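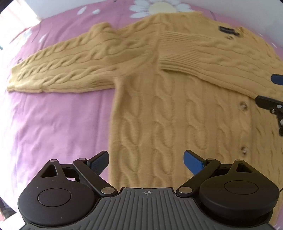 からし色のケーブル編みカーディガン

ニットのお手入れ、よくいただく質問

編み物教室「Wendevby」をやっているDivya Raiです。教室でもメールでも同じことをよく聞かれるので、まとめて書いておきますね。12月21日(土)に少し書き足しました。

家で洗っても大丈夫ですか?
まず洗濯表示を見てください。手洗いのマークがあれば、私はたいてい家で洗っちゃいます。洗面器に30度以下のぬるま湯をはって、中性洗剤を溶かして、やさしく押し洗い。もみ洗いはしないでくださいね、ウールだと縮んでフェルトみたいになります(学生のころ、母のベストで一度やりました…)。

脱水はどうしていますか?
たたんでネットに入れて、洗濯機で20秒だけ。手でぎゅっと絞るのはやめておきましょう。形がゆがむと、戻すのがなかなか大変なんです。

干すときに伸びてしまいます。
ハンガーにかけていませんか? 水を含んだ太い糸のニットはかなり重いので、肩も裾もぐーんと伸びます。平干しネットがいちばん楽ですが、うちではお風呂のふたにバスタオルを敷いて干すこともあります。途中で一度裏返すと乾きが早いですよ。
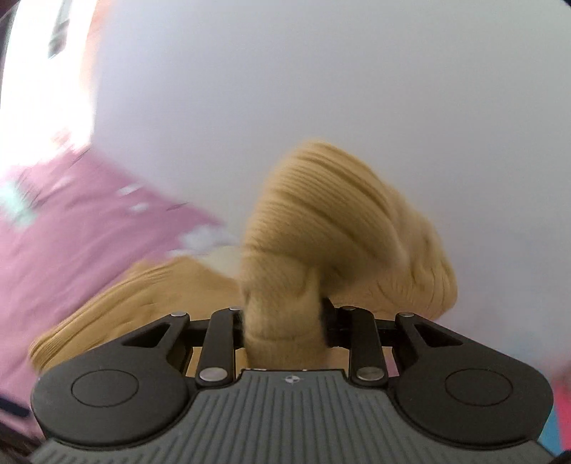
毛玉はどうやって取ればいいですか?
毛玉取り用のブラシで軽く浮かせてから、小さいはさみで根元を切るのが私のやり方です。指で引っぱると周りの繊維まで出てきて、また毛玉になります。電動の毛玉取り器も便利ですが、縄編みのように凸凹のある編み地では、山のてっぺんを削りすぎないように、少し浮かせて当ててください。

糸が1本ぴょんと飛び出しました。切っていい?
待って、切らないで! とじ針かニット用の補修針で裏側に引き込んで、周りの編み目を少しずつ横に引いてならすと、けっこう目立たなくなります。生徒のDiễm Tạさんは爪楊枝で直していました。すごく器用!

シーズンオフのしまい方は?
洗ってしっかり乾かしてから、たたんで引き出しへ。防虫剤は上に置きます。違う種類のものを混ぜるとしみになることがあるので、前の年の残りは先に出しておいてくださいね。私は9月になったら一度全部出して、風を通します。

お直しだけ頼めますか?
はい、お受けしています。ひじの穴や袖口のほつれなら2週間ほどみてください。糸が残っていたら一緒に持ってきてもらえると、とても助かります。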